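Khosravi Institute appoints Signe Söderlund to chair in computer systems

The Khosravi Institute of Computing has appointed Signe Söderlund as Professor of Computer Systems. She takes up the post in December and will lead the Memory and Storage Group, which has been without a permanent head since the spring.

Söderlund joins from Norico, where she managed a team working on file systems for large shared machines. Before that she taught operating systems and compilers at undergraduate level. Her research looks at how programs share memory when many of them run on the same processor, and at ways of finding slowdowns that only show up under heavy load.

"I have wanted to get back to teaching for a while," Söderlund said. "The group here has good students and a sensible amount of equipment, and I know several of the staff from earlier projects." 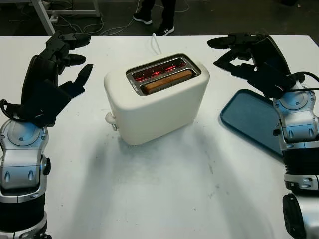

Research plans

The group will begin work on Pevlow, a set of tools for measuring memory use in long-running programs. Funding is in place for three years and covers two research posts and five doctoral places. Bahman Parsa, who has been acting head of the group, will stay on as a senior lecturer and run the Pevlow project day to day.

Early versions of the tools will be tested on the institute's own teaching servers. The source code will be released under an open licence once the first round of tests is finished. Clurkuvora, a software firm that already takes students on placement, will supply traces from its own systems for comparison.

Teaching

Söderlund will take over the second-year course in operating systems from Perla Beltrán, who is moving to the master's programme. The course has 31 students this year. Lab sessions stay on Wednesday afternoons, and the reading list is unchanged until the summer.

Mahnaz Zamani, head of the institute, said: "Signe has built systems that people use every day and she explains them clearly. Bahman has kept the group running well in the meantime - we are grateful to him."
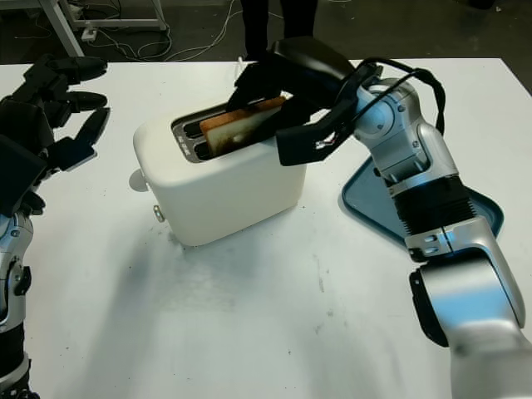

Toast held in a gripper at a two-slot toaster.

Applications for the doctoral places are now open. Candidates should hold a master's degree in computer science or a related subject and send a CV, a transcript and a one-page statement of interest. Questions about the posts should go to Wellington Trindade in the institute office.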